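Drive caddy (desktop computer)

A drive caddy, also called a drive tray, drive sled or simply a caddy, is a removable holder that carries a hard drive inside the case of a desktop computer. In its commonest household and office form it is a light plastic frame, open in the middle, which grips the drive along its sides and slides or clips into a bay fixed to the case. Caddies are often moulded in a bright colour, blue and green being old favourites, so that a person peering into a crowded case can see at once which parts are meant to be handled.

Background

In older desktop machines the hard drive was usually fastened straight into a metal cage with four screws, two to a side, and anyone who has dropped one of those screws into the depths of a case will remember the hunt that followed. The caddy grew out of a wish to spare people this trouble. Most designs have small pegs on the inner faces of the rails, which settle into the threaded holes already present in the sides of the drive, so that the plastic needs only to be flexed a little for the drive to drop in. Others keep a screw or two for firmness, and a good many makers have mixed the two approaches quite happily.

Position in the case

The bay is generally placed apart from the motherboard, though seldom very far from it, as the cables between the two need to reach without strain. The drive's connectors may face the open side of the case or the front panel, depending on the design. A drive fitted with its circuit board outwards is easy to identify, but the board is then rather exposed, and a careful hand will hold the drive by its edges or by the caddy itself.

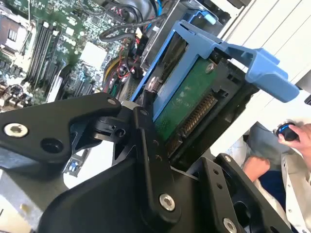
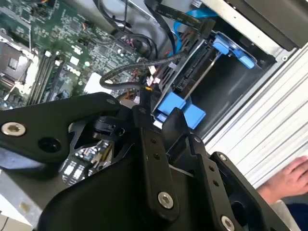 Blue plastic fittings at the hard drive bay of an open desktop computer, with the green motherboard to the left.

Cabling

Two connections are usual: one for power, and one for data. Since the flat, wide ribbon cable gave way to the slim SATA cable, the space near the bay has become a good deal easier to work in, although a case that has been added to over the years can still hold a fair tangle -- and it is well worth noting where each lead runs before anything is unplugged.

Removal and refitting

The computer is shut down and unplugged from the wall before the cover comes off. The data and power leads are drawn away from the drive by their plugs, never by the wire, and the caddy is then released by its handle or side clips and eased out along its rails. Refitting is the same in reverse. A caddy that stops short of its proper place has most likely caught on a stray cable, and should be taken out again and looked at before it is pushed any harder.

See also

Computer case
Drive bay
Hard disk drive
SATA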